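The Menel Road Chapel and the People Who Keep It Going
A report for the Community Studies module
By Xuelian Gu

Why I chose this subject

When our tutor asked us to find a group of people who meet regularly and to spend a term getting to know them, I thought first of the chapel at the end of Menel Road, which I had walked past nearly every day since I moved here and had never once gone into. I am not a churchgoer myself, and I was a little nervous about knocking. I needn't have been! Within ten minutes of my first visit I had a cup of tea, a slice of walnut cake and an invitation to the harvest supper.

The congregation is a small one, and a good many of its members came here from Romania as young families. They share the building with the older English-speaking congregation, and the two have grown together over the years in ways that I found very touching – they have separate services on most Sundays but one kitchen, one choir and one set of hymn books, with the Romanian words pasted in at the back.

How I went about it

I attended services and the Saturday lunch club, and I held longer conversations with two members, Lenuța Radu and Costel Iordache, who were both kind enough to let me write down what they said. I also read through the chapel's old minute books, which live in a cupboard in the vestry and smell strongly of candles. I had hoped to do a questionnaire as well, but the lunch club preferred talking to ticking boxes, and after one attempt I put the forms away.

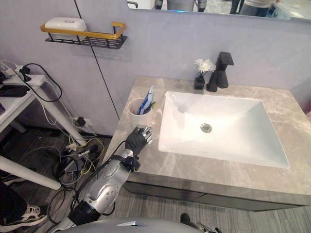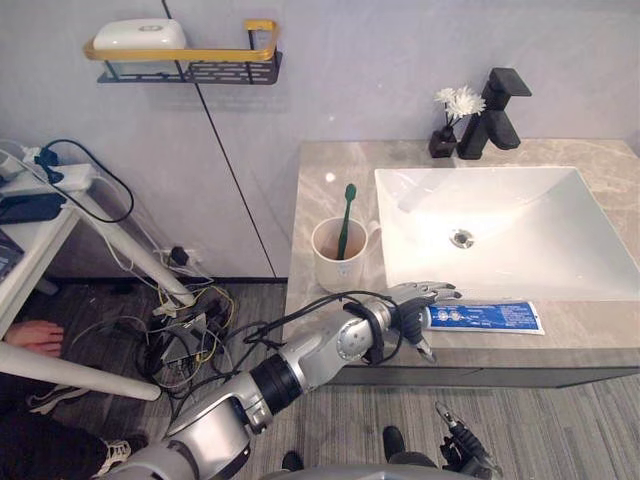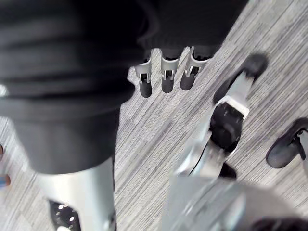 What I learned about the choir

The choir is where the two congregations really meet. It has 14 singers at present, and it practises on a weekday evening under Aurel Surdu, who also plays the organ when the regular organist is away. He told me that the first joint practice was rather a stiff affair, with everyone sitting on their own side of the aisle, and that it was carols that cured it. Everybody knew the tunes, or at least nearly knew them, and by the end of Crăciun (the Romanian word for Christmas) people were swapping verses and correcting one another's pronunciation.

I sat in on a practice in May and was handed a hymn book before I could explain that I was only there to take notes. I sang alto, more or less.

The lunch club

Lenuța has helped with the lunch club for longer than she cares to say. There is soup, bread and a pudding, and people pay what they like into a dish by the door. She said that the meal matters less to her than the sitting down together afterwards, when the plates have been pushed back and people begin to tell each other about their hips and their grandchildren and who is poorly and could do with a visit. Costel keeps a list of those visits in a little red notebook – he would not let me look inside it, quite rightly – and he goes out with a covered bowl of soup to anyone who couldn't come.

The roof

No report on the chapel would be complete without the roof, which came up in every conversation I had. The appeal has raised £1128 so far, mostly from cake sales and a sponsored hymn-singing that went on well into the evening. There is a long way to go, and opinions differ on whether to patch the north side now or wait and do the lot. I heard both cases put with great feeling over the washing-up.

What I would do differently

I would start with the minute books next time and leave myself far longer for them. I only read the later volumes properly, and Lăcrămioara Căpraru, who looks after them, tells me that the really good quarrels are all in the earlier ones. She has offered to go through them with me after the exams, and I have said yes.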